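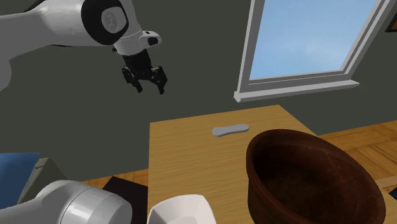

Lu

Clarkinden will replace the water meters in its Kelturell district this year, beginning with 822 connections on the east side of the rail line. The water department published the work schedule with its winter notice to customers.

The meters now in service in Kelturell are mechanical units read by hand twice a year. Bills between readings are based on estimates, and differences are settled on the next statement. Under the new arrangement each meter will send a reading to the department overnight, and bills will be issued monthly on measured use.

Installation takes less than an hour at most addresses. Water is shut off at the curb valve while the old unit is removed and the new one is fitted and flushed. Customers will receive a card at least 10 days before the visit. An adult must be present only where the meter is inside the building.

Lead service lines found during the work will be recorded and reported to the property owner. Replacing those lines is handled under a separate program — the meter contract does not cover pipe on either side of the fitting. 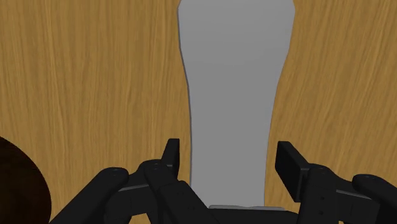 By Lu | Clarkinden | Published 2026-01-12

The department gives unrecorded flow as the main reason for the change. Mechanical meters tend to under-register as they wear, especially at low flow rates, and over 40 percent of the units in Kelturell are past their rated service life. Slow leaks such as a running toilet can pass through a worn meter without being counted.

Readings will be stored in Vuvus, the billing system the department already uses for its commercial accounts. Residential customers will be able to view daily use online once their meter has been registered. Paper bills will continue for those who want them, at no charge.

Rates do not change with the new meters. The fixed monthly charge stays the same, and the price per 100 cubic feet remains at the level set last September. Some households may see higher bills if their old meter was reading low. The department will not bill for past use that an old meter failed to record.

Customers who do not want a transmitting meter may ask for a unit without a radio. Those meters will be read by hand, and a reading fee will apply to each bill. Requests must reach the department before the installation visit — forms are available at the service counter and on the Clarkinden website.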